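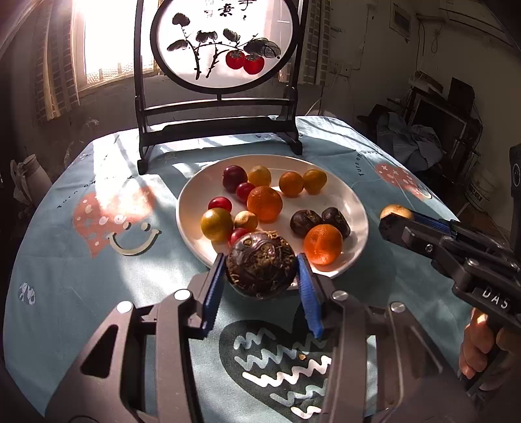 Section 6: Setting Up Your Torvik Dryer and Running Your First Batch

If you have come straight to this section because the box is open on the kitchen floor and you would like to get going, we quite understand, but please do read the cautions first. They are short, and one of them concerns the packing card under the fan cover, which catches out more people than anything else in this guide.

Most of what follows was put together by Aileen Tan, who has been drying fruit at Wivham for a good long while, with additions from Dindo Talavera on the electrical side. Where they disagree (mainly over lemon slices) we have given you both views.

Cautions

Do not plug the dryer in until the packing card has been taken out from under the fan cover.

The dryer is rated at 600 watts. It will run happily from an ordinary wall socket, but please don't share an extension lead with a kettle or a toaster, and never run it from a lead that is still wound up on its reel.

Keep the base away from water. The trays and the lid can go in the sink; the base must not, even for a moment.

Children do like to lift the lid and look in. The air coming out of the top vent is hot, so put the dryer at the back of the worktop if you have small visitors.

Choosing a spot

You want a flat, steady surface with a bit of space on every side, and a hand's width at the back where the air goes in. A worktop is fine, and so is a sturdy table in a spare room. Dayana Muñoz keeps hers in the utility room with the door ajar, and says the smell of warm apples still gets as far as the landing. Garages and sheds are less good. They tend to be damp for half the year, and a dryer pulling in damp air will take for ever.

The fan makes a low, steady hum. You may not mind it in the day but find it louder at night, so if you plan to leave a batch going into the evening, think about who sleeps on the other side of the wall!

Setting up

1. Lift everything out of the box and put the loose bag of feet somewhere you will not lose it.

2. Turn the base upside down on a folded towel. Push a rubber foot into each hole until it sits flush. They are stiff when new, and a drop of washing-up liquid helps.

3. Turn the base the right way up and twist the fan cover to the left. Take out the packing card underneath. Put the cover back and twist it to the right until it clicks.

4. Wash the six trays and the lid in warm soapy water, rinse them and leave them to dry.

5. Wipe the base with a barely damp cloth and dry it with a clean one.

6. Stack the trays on the base. Each has a small arrow on the rim, and all the arrows should face the same way as the dial. If a tray rocks, it is the wrong way round.

7. Put the lid on with the vent fully open.

8. Plug in, turn the dial to High and let the dryer run empty for 30 minutes. There will be a slight smell of warm plastic this first time. Open a window if you can.

9. Switch off and let everything cool before you load any food.

Note: you do not have to use all the trays. Two or three will do for a small batch, as long as the lid is always on top. Spare trays can live in the box or, as Dindo prefers, on top of the fridge with a tea towel over them.

Picking your fruit

For a first batch we would suggest one kind of fruit on its own. It is very tempting to clear out the whole bowl and dry a bit of everything, and you will get there, but different fruits finish at very different times and you will spend your afternoon picking half-done slices out from among the leathery ones. Apples are the kindest to beginners. Pears come a close second.

Once you have a batch or two behind you, here are some notes on the others:

Plums. Halve them, take out the stone, and push the skin side inwards with your thumbs so that more of the flesh is open to the air. Slow but very good.

Mandarins and other small citrus. Slice across, peel and all, and lift out any pips with the point of a knife. Kumquats can be done in the same way, cut thinner.

Lemons. Aileen slices hers as thin as she can manage and dries them on Low overnight. Dindo cuts them thicker and uses Medium. Aileen's come out paler and prettier; Dindo's have more flavour in a cup of tea. Try both.

Cherry tomatoes. Halve them and set them cut side up. A little salt is nice, though it does make a mess of the tray beneath. Keep tomatoes well away from sweet fruit unless you want everything to taste faintly of pizza.

Citrus peel. Scrape away the white part, cut the peel into strips and dry it on Low. Once it snaps it can go into a jar for tea or baking.

Chestnuts. We are asked about these every winter. Please do not dry them in the shell. Cook and peel them first, then break them into pieces.

Bananas. Slice them, dip them in lemon juice, and expect them to stick.

Getting the fruit ready

1. Wash the fruit and pat it dry with a clean cloth.

2. Cut away any bruises. A small bruise on a fresh apple becomes a large brown patch on a dried one.

3. Slice as evenly as you can. Even slices matter far more than thin ones, and a cheap slicer with a finger guard is well worth having.

4. If you are doing apples, pears or bananas, drop the slices into a bowl of cold water with a good squeeze of lemon in it. Leave them while you cut the rest.

5. Drain, and dry the slices between two tea towels.

6. Weigh what you have. Up to 600 grams of prepared fruit to a tray is the most we would advise, and a good deal less is better for juicy things such as plums.

Loading and running

1. Lay the slices in a single layer. They may touch but should not overlap.

2. Stack the trays, put the lid on and check the vent is open.

3. Set the dial. Low is for herbs, peel and anything delicate, Medium is for most fruit, and High is for tomatoes and for the first hour or so of very wet fruit.

4. Write the starting time on a scrap of paper and tuck it under the base. It sounds fussy, but you will be glad of it by teatime.

5. Every couple of hours, switch off and swap the bottom trays with the top ones. The bottom of the stack always dries soonest.

6. Start testing when the edges look leathery. Take a slice out, let it cool right down and bend it. A warm slice will always feel softer than it is.

Caution: do not leave the house while the dryer is running. If you must go out, switch it off and leave the lid on. The fruit will not mind a short pause.

How do I know when it's done?

Apples and pears should bend without any wetness showing at the fold. Plums should be pliable and a little tacky, much like a shop prune. Citrus slices should be stiff, and peel should snap. If you tear a piece and can squeeze out a bead of juice, it needs longer.

Please try not to go by the clock alone. Mohsin Memon dried two batches of the same apples from the same tree at Rundidstead, one on a wet day and one on a bright cold one in January, and the wet-day batch took most of an extra afternoon.

Cooling and keeping

Let the fruit cool fully on the trays, then tip it into a big glass jar, filling it no more than two-thirds of the way. Shake the jar once a day for a week. If you see misting on the inside of the glass, put the fruit back in the dryer on Low for a while and start the week again. If you see any mould, throw the whole jarful away.

After that the fruit can go into smaller jars with tight lids, in a dark cupboard. Label them. Dried pear and dried apple look remarkably alike by spring.

Cleaning the trays and looking after the fan are covered in Section 7. Spare feet, trays and lids can be ordered using the form at the back of this guide.

Section last revised 4/14/24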